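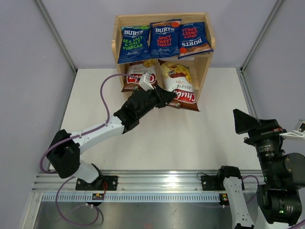
*Crisps and cassava chips on the practice shelf, with one of the arms at work on the lower tier.*

**Brorkonel publishes its buying guide for small firms that want a robot and have not yet asked why**

WURNLEY, March -- Brorkonel, the equipment planning firm, has today released *Before You Sign*, a free guide to budgeting for shelf-stocking and picking robots. It is written for wholesalers, farm shops and snack distributors whose equipment budget has until now gone mostly on pallet trucks.

The guide runs to 17 pages, of which the robot itself gets two. The rest deals with mounting, guarding, cabling, spare fingers, floor space, training hours and the electrician.

"People come to us with a price for an arm," said Clémence Royer, head of planning at Brorkonel. "It's a good price, usually. Then we ask what it will be bolted to, and there's a silence on the line."

Much of the material comes from the firm's bench in Wurnley, where pairs of rail-mounted arms handle ordinary packets on an ordinary wooden shelf. Bags of crisps were chosen early on. They are light, shiny and full of air, and they will stand up straight until somebody wants them to. Some go on the shelf upside down, as they do in shops.

"A supplier's demonstration will nearly always use a box," said Royer. "Ask for a bag. Ask for a bag that's leaning out of the shelf. Then put the kettle on."

The guide asks buyers to draw up their budget under four headings:

- **The arm**, or arms, including whatever goes on the end of them
- **What holds it up and keeps people out**, meaning rails, plates, tables and enclosures
- **Setting up**, with staff time charged at what staff time costs
- **The second year**, which most of the spreadsheets sent to Brorkonel leave blank

There is also a worksheet for deciding whether to lease, buy, or wait until next year and complain about the price then. Brorkonel takes no commission from manufacturers and says it has advised several clients to spend the money on better shelving.

Among the early readers was Urquhart, a family-run snack wholesaler with 707 product lines and one loading door. The company had planned to order two picking cells in the spring. After working through the draft it has put one on order and moved the remaining money to a wider door.

"I'd budgeted for the robots and forgotten the plugs," said Ruaridh Moffat, operations manager at Urquhart. "There's a page on plugs. I've read it more often than I'd like my directors to know."

*Before You Sign* comes with a costing sheet built in Fonum, Brorkonel's planning tool. The sheet can be used without a Fonum account and will also print, for those whose finance department prefers to write on things. A chapter on second-hand arms is due later in the year, once the authors agree on what it should say.

**Getting a copy**

Printed copies can be collected from the Wurnley office, where the practice bench may be visited by appointment. Visitors are asked not to eat the stock.

**About Brorkonel**

Brorkonel helps small and medium-sized firms plan, cost and occasionally talk themselves out of automation equipment. It is based in Wurnley.

**Press contact:** Clémence Royer, Brorkonel, Wurnley. Mornings are best.

-- ends --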